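Rundlow Facilities Program
Tool Storage in Shared Workrooms: Speaker Notes
November 2018

Opening (2 minutes)
Welcome attendees and state the purpose of the session. The Rundlow workroom standard applies to every room in which hand tools are kept for general use. Refer attendees to the handout for the full text. Questions are held until the end.

Background
The January review covered 111 hand tools at the Jikberg site. Most were kept in drawers, and staff reported that the search for a common screwdriver took longer than the repair itself. Drawer storage remains acceptable for sockets, bits and measuring tools in fitted cases. Pause for the Ebrahimi building staff, who use a different drawer system.

Wall storage (about 15 minutes)
Explain the order of work: sort the tools, discard damaged items, lay out the remainder on the floor, then place the hooks. Hooks should not be placed before the layout is agreed.

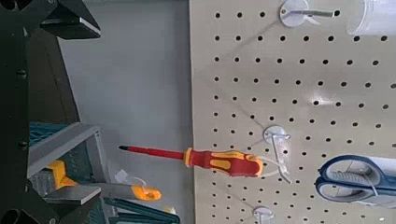
Long-handled drivers are the tools most often returned to the wrong place. The standard asks that each one have its own hook and that neighboring hooks be spaced so a thick handle can be lifted away freely. A loop through the rear of the handle, as on the red and yellow screwdriver, allows a tool to hang from a plain peg hook on ordinary pegboard. Loops should be checked for wear at each inspection.

Ordering
Replacement hooks are requested through Prustico on the usual form. Allow 2 weeks for delivery. Open the floor to questions.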